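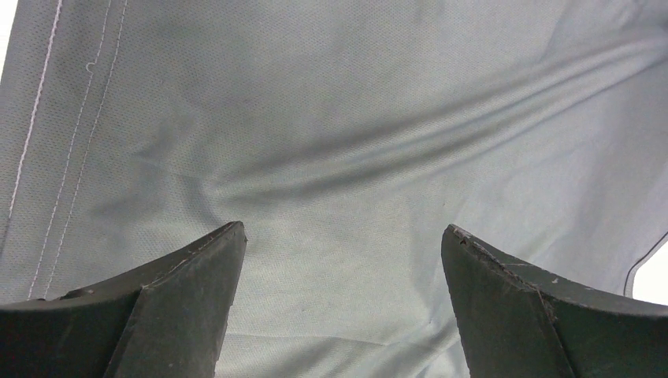
**Breststead folding cell: progress report, February**
Prepared for Humari by Tanveer Ghumman

The cell has run on most working shifts since the last report, and it has folded a fair number of garments. The grant was given on the promise that one person could look after it alongside other duties. I don't think we have shown that yet, and I would ask you to treat the monthly summary from Wieser, our integrator, with some caution. It counts the cell as "available" whenever it is powered up and has no fault showing. A gripper that closes on nothing and tries again is available by that measure.

## Where the time went

Leidy Taipe has kept the attention log by hand, on paper, next to the cell. It is dull reading and far more useful than the automatic one. Over the period she logged 1571 attempted picks, of which 992 lifted the garment at the first try. The rest were second tries, dropped pieces, or stops where someone had to open the guard and straighten the cloth.

Wieser's view is that the pick software needs another round of tuning. It may do. We have had two rounds already, both charged to the project, and after each one the figures improved for a few shifts and went back to where they had been. Before paying for a third I wanted to know what state the hardware was in.

## The fingers

The gripper fingers are the dark angled pair that came with the cell. They have had hard use. The tips are scuffed and roughened, with small chips, and the coating has rubbed through to a paler colour in places. The maintenance schedule supplied with the cell says "wipe down weekly" and has nothing to say about the tips. No wear limit is given. Leidy asked Wieser for one and was told to replace the fingers "when performance drops", which leaves us back with the argument about what makes performance drop.

What she has noticed is that thin mesh is the worst. A rough tip can drag at it and shift the fold before the fingers have shut. On thicker pieces she sees less of this, though we run fewer of them, and I wouldn't hang a conclusion on it. Seams and stitched hems are another trouble.

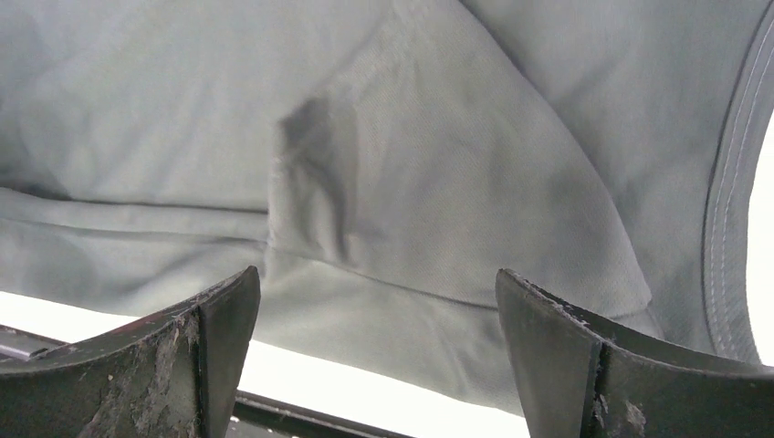
If the fingers come down where the cloth is doubled over, the grip is firm but the piece comes up with two layers caught together, and the fold that follows is wrong. The log shows that as a successful pick. I have asked for a separate column so that we stop congratulating ourselves on them.

We also found pale dust and lint on the finger faces well before the weekly wipe was due. Leidy now cleans them at the start of each shift, using a dry cloth first and then a barely damp one. The job is small. It was in nobody's budget, though, and it should have been.

## What we changed

- The clean at the start of each shift, as above. It is written on the card by the guard door and initialled.
- A check of the finger alignment with the gripper fully open and then closed on a paper strip. If the strip pulls out from one side more easily than the other, the mounting screws get looked at. This has found one loose screw so far.
- Ten test picks on the same garment after any work on the gripper, before the cell goes back to normal running. Wieser thought this excessive. We have kept it.
- A set of spare fingers ordered from Edano. They quote the same shape with a harder coating. I have seen no evidence for "harder" beyond the word in the quotation, and we will keep the old pair so that the two can be compared.
- A change to the approach height, which I would rather not have made in the same month as the rest. It was done during a service visit without being agreed, and it muddies the results.

That last point matters for how you read the figures. The cleaning, the screw and the height all changed within a short spell. If next month looks better, I won't be able to say which of them did it.

There remains the matter of folded corners. When a piece lands with one corner turned back on itself, the cell is inclined to treat the peak as a good place to grip. Sometimes it is. Leidy's habit is to let it try once and then step in, and she marks those stops with a "C" in the log.

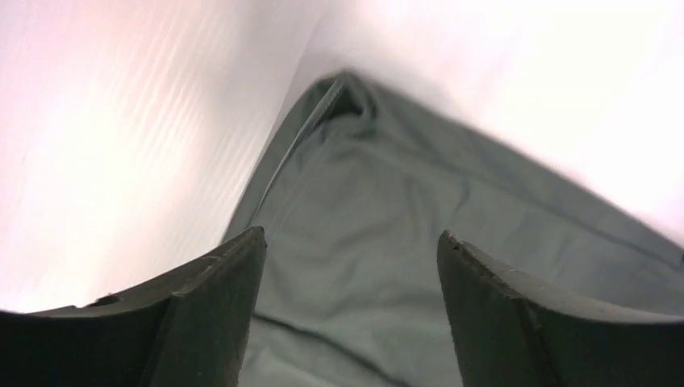 ## Spending

Within budget, narrowly. The two tuning rounds used most of what had been set aside for outside help. The Edano fingers come out of spares. Leidy's cleaning and checking time has been carried by the ordinary laundry rota and does not appear in the project accounts, so the running cost you have been shown to date is too low. I will put it in from next month.

## Next period

We would like to do less. I propose no software changes until the new fingers have been fitted and run against the old ones on the same garments, with the approach height fixed and written down. Wieser have been told this and are not pleased.

Two things I need from Humari: agreement to hold back the payment for the third tuning round, and a decision on whether the target is still picks lifted or garments correctly folded. The original proposal uses both, on different pages, and we report against whichever is on the form that month. My preference is for the second, which will make the cell look worse.

Leidy's log sheets are in the blue folder in the Breststead office, and copies can be sent on request.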